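A plain white worktop is the easiest thing to ask for and one of the harder things to live with. Over the winter we went to see kitchens in Utport, Skulton and Arnesden whose owners had chosen one, and asked what they thought a few years on.

Most had gone for an off-white. In the Skulton showroom there were 19 whites on the sample board, some leaning blue and some leaning cream, and people tended to pick a different one once they got the samples home. A warm white suits a north-facing room. Under cold bulbs it goes grey by teatime.

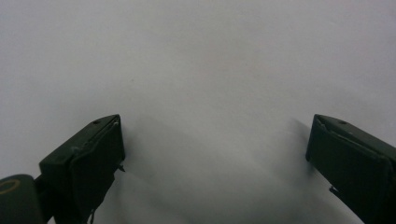
Pattern hides crumbs, and a pale surface with no fleck or grain in it doesn't. One couple in Arnesden wipe theirs down after every meal and say it takes less time than boiling the kettle. Turmeric was the stain that came up most, then beetroot and red wine.

Prices vary a good deal. The cheapest top we saw cost £319 for a galley kitchen in Utport, cut to size but fitted by the owner. Fitting would have added £138. Lumanlan, the Skulton workshop, sells offcuts at £39 each, big enough for a pastry board or a shelf by the cooker.

Ask for a sample you can keep for a week, and put a teabag on it.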